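How to check whether your handheld gripper demonstrations are good enough to train on

Iida Toivonen
Filed under: Methods, data collection

This guide covers the screening method we used for the Tipoki policy, written up for people who want to repeat it with their own handheld grippers. It assumes you already have a gripper with a wide-angle camera, a way of getting its pose, and a training script that works. You don't need a robot until the last step.

The result first. We recorded 965 demonstrations of a two-handed task, lifting a tray and setting it down square to a table edge. After screening, 680 were left. The policy trained on the smaller set did better on the real arms than the one trained on everything, and it took less time to train. Most of the rejected recordings showed the task done properly. They failed because the pose track had jumped, or because the two grippers disagreed about the time.

What you need

- Raw video from each gripper, with timestamps
- The pose track for each gripper
- The calibration file for each lens
- A spreadsheet or a small script to hold the scores

Step 1. Record in the room as it is

Leave the lights, chairs and people where they are. We had tried recording against a plain backdrop at Brenitdale and the tracking got worse, as the visual part of it had very little to hold on to. A busy room gives it corners and edges at several distances. The thing to avoid is a large area moving close to the lens for more than a moment.

Step 2. Look at single frames before you look at numbers

Pull one frame from the start, one from the middle and one from the end of each recording. Keep the full fisheye view and do not crop or flatten it. You are checking three things: that the gripper body sits where it should at the bottom of the view, that there is fixed structure further off (ceiling lights, railings, floor edges), and how much of the view is taken up by people close by.

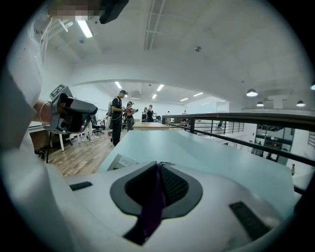 Fixed lights and railings are in both views; the second has more of the ceiling and a person close in on the right.

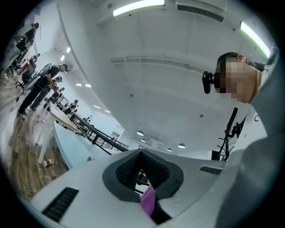
Step 3. Score the pose track

For each recording, work out the largest change in position between neighbouring frames. A hand moves smoothly at this rate, so a sudden step is nearly always a tracking fault. Plot all the values in order and look for the bend in the curve. Set your limit there. Don't borrow ours, as it depends on your frame rate and on how fast your operators work.

In our set 206 recordings went out at this step. Aarne Lindqvist went back through them by eye and agreed with the script on all but 2, which we left out anyway.

Step 4. Check the clocks

If you use two grippers, find a moment when both move sharply together. We ask operators to tap the grippers against each other at the start - one firm tap is enough. Compare the time of the tap in both tracks. Correct a constant offset and keep the recording. If the offset drifts between the start and the end, reject it.

Step 5. Train twice

Train one policy on everything and one on the screened set, with the same settings and the same seed. Run both on the arms from the same starting positions, and have someone who doesn't know which policy is loaded mark each run as a pass or a fail.

Limits

We have tried this on one task, with one design of gripper. The Mellano group's grippers have a narrower lens and I would expect the limit in step 3 to come out differently. We have not tested whether the rejected recordings could be repaired, and the scripts in the Plerenby folder still only read our own file layout.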